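Setting up the heated propagator for cactus seed

5. Fill the Sutell tray with my usual mix, two parts fine pumice to one part sieved potting soil, and firm it down with the back of a spoon. I stop a finger's width below the rim.

6. Stand the tray in rainwater until the surface darkens, then let it drain. Scatter the seed on top and don't cover it (I buried my first lot and got three seedlings, sigh).

7. Put the lid on and set the thermostat to 26. I let mine drop to 19 overnight and they seem to love the swing!

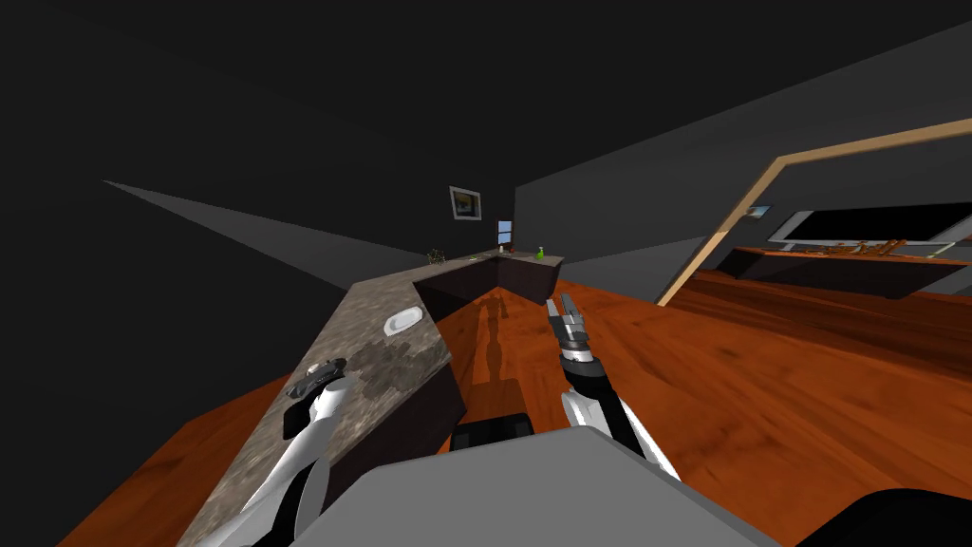 8. Leave the vents shut until you see green. Mine took 30 days one January, so don't go poking around in week two like I did.

Note: the older Vakach mats have no thermostat. You'll need a plug-in one, with the probe pushed right into the mix.

Caution: keep the tray out of direct sun while the lid's on. I cooked a whole sowing of Rebutia in one afternoon at Plullham and I'm still cranky about it.

9. Once the spines show, open one vent a notch every few days.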